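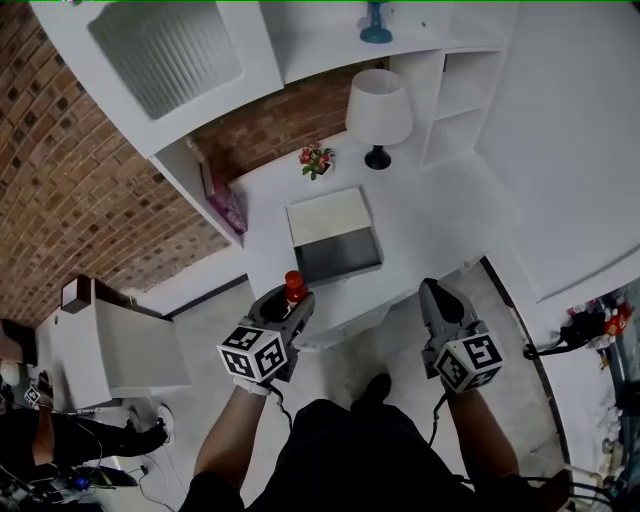
Last edited August 4, 2025

Skurkum test kitchen, notebook, noodles again

Picking up from the previous page, where I wrote "dough sorted" and underlined it. I would like that struck from the record, but it's in pen.

Flour is the new sack from Flurkance, lot 2234. Same name on the label as the last lot, same price, and it drinks water like a different flour altogether. At our usual hydration the crumbs came together before I'd finished pouring, which in a low-water noodle dough is a bad sign. They should look like something you'd sweep up. These looked like cookie dough.

Called Flurkance. A pleasant man told me the protein was within spec. I asked what the spec was and he said he'd send it over. He has sent over a catalog.

Batch A: usual recipe, usual water. Sheeted soft, stuck to the Hattori on the second pass, had to scrape the rollers. Noodles cooked up pale and a bit puffy. Fine if you were hungry. In broth they held for maybe the first third of a bowl and then gave up.

Batch B: water down a notch, everything else the same. Better crumb. Rested 30 minutes under a towel. Went through the Hattori without complaint until the last fold, where the edges cracked. Trimmed them, cooked the rest. Good chew, decent snap, slightly dusty on the tongue. Vasanthi said "school eraser" and then ate all of it, so I don't know how to record that.

Batch C: same water as B, but dissolved the kansui and salt the night before and used it cold from the fridge. Rested the crumbs, sheeted once, rested the sheet again, then did the folds. No cracks. Color a proper yellow. This is the one. I am not underlining anything.

What I think is going on: the lot is finer milled and the surface takes the water up fast, then the middle never gets its share. The second rest evens it out. Vasanthi Debnath thinks the flour is simply fresher and that I like the word "milled." Both possible.

Cook times, batch C, cut at the middle setting, big pot at a full boil:
- 60 seconds: raw stripe down the center, tastes of paste
- 75 seconds: right for the tsukemen, after the cold rinse
- 85 seconds: right for soup
- 100 seconds: right for people who send it back at 85

We had the argument about that last line again. My position is that a noodle should arrive a little underdone and finish in the bowl while you take a picture of it. Vasanthi's position is that half our lunch trade at Ovham are students splitting one bowl and talking for ages, and they get to the bottom of it long after the noodle has finished doing anything. She has worked the Ovham counter and I mostly haven't. Left the line in.

Broth. Chicken and dried sardine, same as before, no changes wanted. There was one change anyway, as I let the second pot go from a simmer to a boil while scraping the Hattori after batch A. Came out cloudy and rather nice. Fatty, thicker on the lip, sardine pushed to the back. I've kept a quart in the freezer marked MISTAKE and will try it under the thicker noodle. If it ends up on the menu it will need another name.

Tare: too salty with the new noodle. The old noodle must have been soaking up more than I gave it credit for. Cut it back by a spoon per bowl, and with batch C that was plenty. Wrote it on the tape on the bottle. Whoever has been wiping the tape off the bottles, please find something else to wipe.

Chili oil, third attempt. Attempt one was bitter, attempt two was red and tasted of nothing whatsoever. For this one I poured in two stages, the hot oil over the coarse flakes, then waited until it stopped fizzing before the fine powder went in. Smells right. Needs to sit overnight before anyone has an opinion, me included. (Had an opinion at lunch. It's good.) Star anise out, it makes everything taste of the same restaurant.

Egg: tried the longer marinade. The outside was a lovely brown and the white had turned to rubber. Back to the short one.

Costs, and I'll keep this brief as it spoils the mood. The owners want to plan on 4000 bowls for September with Ovham open in the evenings. The double rest means each sheet sits out twice, and shelf space is the thing we don't have. We can make the dough at the main kitchen and send it across sheeted, or put racks where the Ovham mop sink is. The mop sink has its defenders. I'd send it sheeted. Dusted with starch and boxed it should travel fine, though I've only tested this by carrying a box around the block in the heat and looking suspicious.

Result of the block walk: slight sweating on the top layer, otherwise unbothered. Cooked at 85, couldn't pick it from the one that stayed home. Vasanthi could, or she guessed. Repeat this blind.

The Hattori is squeaking on the left side again. Oiled it with the food-grade stuff. It now squeaks more quietly and at a higher pitch. The manual says to check the bearing and shows a drawing of a bearing.

Went over to Ovham after closing up and ate at the counter like a customer, something I should do more and enjoy less. Old noodle, old flour, last of the sack. It was good! Annoyingly so. The bowls are a little too wide, the soup cools fast and the toppings slide to the rim as soon as you lift anything. A narrower bowl would fix the heat, the sliding and possibly the tare. Ask what 10 of the deep ones would cost before anyone gets excited about a full set.

Also the stools are too high for the counter. I've been told they're "design."

To do:
- Repeat batch C with a different pair of hands, written recipe only, me out of the room
- Blind test, traveled noodle against stay-at-home noodle
- Chase Flurkance for the protein number and ask how long this lot lasts
- MISTAKE broth with thick noodle
- Price deep bowls
- Bearing
- Taste chili oil tomorrow before service, cold, on plain rice

Added later: Vasanthi made batch C from my notes and it cracked. I had written the resting time for the crumbs and left out the one for the sheet entirely. It's in now, same 30 minutes, in the margin, with an arrow. She has drawn a small eraser next to it.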